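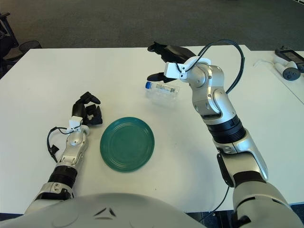

Gunent: noticias locales sobre servicios de ambulancia

Versión 2, publicada el 10/07/2025

Este repositorio contiene 200 noticias breves de la prensa local de Fivalholm sobre el servicio de ambulancias: cambios de turno, cierres de bases, quejas de pacientes, compras de vehículos y sanciones administrativas. Los textos están en español y cada uno lleva un resumen escrito a mano. La primera versión salió en febrero y tenía errores en el campo "municipio", que ahora están corregidos.

Contenido

noticias.csv: una fila por noticia
resumenes.csv: el resumen, con el mismo identificador
municipios.csv: lista de los 17 municipios que aparecen en el corpus
guia.pdf: la guía de anotación

Campos de noticias.csv

id: identificador, no cambia entre versiones
titular: texto completo del titular
cuerpo: texto de la noticia sin publicidad ni pies de foto
municipio: nombre oficial, vacío si la noticia trata de toda la región
tema: turnos, bases, quejas, vehículos, sanciones u otro
nota_editor: verdadero si la noticia fue publicada de nuevo con una nota 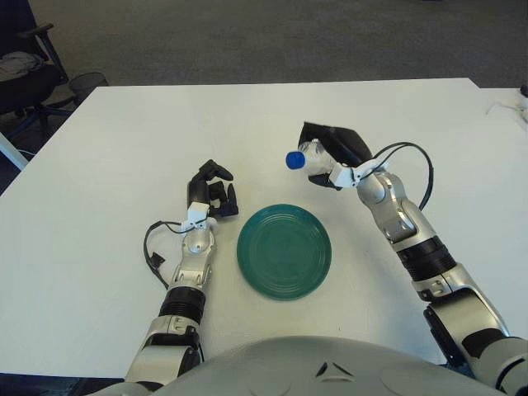 Mesa blanca con plato verde.

Anotación

El campo "tema" fue asignado por dos personas que trabajaron por separado. En 26 noticias no hubo acuerdo y decidió una tercera persona; estos casos están marcados en la columna "revisado". El tema más difícil fue "quejas": muchas noticias empiezan con la carta de una familia y terminan con una investigación interna. En estos casos la guía pide elegir el tema que ocupa más párrafos.

Los nombres de pacientes y de técnicos fueron sustituidos por iniciales falsas. Los nombres de cargos públicos se conservan. La sustitución se hizo con la herramienta Amini y después se leyó todo el corpus otra vez.

Límites conocidos

El periódico Skukura aporta más noticias que los demás y su estilo domina en los resúmenes. Los municipios de montaña están poco representados. Una acusación publicada no es un hecho probado, y el corpus no indica cómo terminó cada expediente. 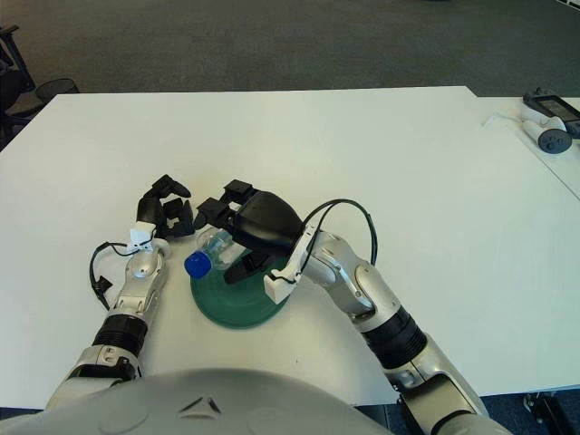
Lina Chamoun pidió en los comentarios de la versión anterior que se separaran las sanciones firmes de las suspensiones provisionales, porque "con una sola etiqueta parece que todos fueron culpables". La separación está pendiente para la versión siguiente.

Uso

Se permite el uso para investigación y docencia. Para republicar los textos completos es necesario pedir permiso a cada periódico. Los errores se pueden comunicar en la sección de incidencias, indicando siempre el id de la noticia.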